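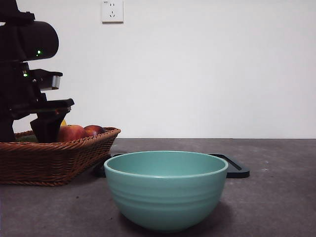 Red apple, wicker basket.

The 26-Day Rule and the People It Catches

12/04/2023

Lose your job on a seasonal permit in Brultora and the clock starts. Twenty-six days. Find another employer on the approved list, get the transfer stamped, or leave. Weekends count. Public holidays count too, and so do the days the permit office is shut for staff training, which last August was most of a week.

The rule is old. What changed is the system that enforces it. Letent, the online permit register, went live this spring and it does not wait for anybody to open a letter. Employer clicks a box, status flips, worker gets a text. In English, and then a second one in English saying the first one was important.

Trygve Fjeld got his while standing in line at a bank in Nistor. He had picked and packed for two seasons at the same orchard, had a room over a tire shop, had a bicycle. He read the message three times. "I thought it was one of those scams," he says. "You know, click here, you are in trouble. So I deleted it."

Four days gone before a coworker told him to check.

How it works, on paper

A seasonal permit is tied to one employer. Always has been. The worker can move, but only to a business already registered for the same category of work, and only if that business has a place left in its quota. Orchard to orchard is fine. Orchard to cannery is a change of category, a new application really, and you can't make one of those from inside the country.

So the 26 days is really two clocks. One is yours, to find the place. The other belongs to the office, which has to approve the move before your time runs out. If they are slow, that comes out of your days. There is a form for asking for more time. It has to be filed in person, in Nistor, at the window on the second floor, and the window shuts at noon.

Fjeld took a bus. Got there at ten to twelve. Was told he had the older version of the form.

Second bus, next morning. Right form this time. Missing photo.

The numbers, such as they are

The district's own figures say 1,453 permits were cancelled early last season. It doesn't say why. Fired, quit, farm went under, crop failed, all in one column. It also doesn't say how many of those people found another place in time, and when I asked the press desk they said the register "is not configured to report transfers separately." I asked if it could be. Was told to put that in writing. Did. Nothing back by the time we went to print.

What they did give me: the average time to approve a transfer is 37 days.

Read that one again against the 26. I did, and rang back to check I had not mixed up the columns. I hadn't. The explanation is that a worker whose transfer is pending when the clock runs out is "tolerated," meaning not removed, also meaning not allowed to work. No pay, no farm housing, and a gap on the record that you get asked about the next time you apply.

Zutex, in the middle

Most of the orchards around Nistor don't hire directly any more. They go through Zutex, a labor agency with an office above the bus station and recruiters in several countries. On the permit it's Zutex that counts as the employer. This ought to help. If one grower has no work the agency can send you to another, same permit, no transfer, no clock.

Sometimes that happens. Workers I talked to had been moved between farms mid season with a day's notice and no trouble at all, and one woman said it was the best thing about signing with them. She asked me to leave her name out anyway.

Others got cut loose. The contract lets the agency end a placement "where operational need has reduced," and once the placement ends the box gets clicked. The agency says it always looks for another farm first and that cancellations are a last resort. It would not say how many. A manager there, friendly enough on the phone, did say the fees make it hard to keep people on the books between jobs. Letent charges the employer by the month for each active permit. Working or idle, same price.

Nobody I spoke to at the district seemed to know that fee had this effect. Or they did know and weren't saying so to a magazine.

What the growers say

They don't like it either, mostly. One grower on the north side of the valley lost a packer he wanted to keep because his quota was full by one, while the farm across the road had empty places and a frost-damaged crop. You can't swap places between farms. He tried. He offered to pay the neighbor's fees. The system has no button for it.

Another one, less sympathetic. The permits are for seasonal work, he says, the season ends, people go home, everbody knew that when they signed. He has a point about the signing. But the people I met weren't fighting the end of the season. They were let go in the middle of it, with paid months left on the permit and trees still full.

There is a proposal on the table. Two, in fact. The first would stretch the clock to match however long the office takes, so a pending transfer never runs out. The second would let a worker start the new job on the day the application goes in, at their own risk. The growers like the second. The permit office likes neither, says the extra checks would need staff it hasn't got. A decision was expected in August and then wasn't.

If it happens to you

Worth knowing, from people who have been through it:

Check the register yourself, don't wait for the text. The login is on the back of the permit card, under the barcode.

Ask for the cancellation date in writing. The clock runs from the date in the register and that is sometimes earlier than your last day of work. It can be corrected, but only with a payslip or a signed note.

Take two photos to the window. Take the pen too.

File for the extension even if you have a new place lined up. It costs nothing and it stops the gap going on your record, if they accept it before the deadline.

Keep paying rent where you are if you possibly can. An address change resets part of the file, and it goes to the bottom of the pile agian.

Fjeld's extension was granted with a day to spare. By then the orchard that had promised him a place had filled it. He found another one further up the valley, smaller, worse pay, a long way from the tire shop, and the transfer is now in the queue. He is tolerated. He fixes bikes for friends and doesn't charge, he is careful to tell me that twice, he doesn't charge. When we talked last he had the register open on his phone and was pulling the page down to refresh it. Still pending.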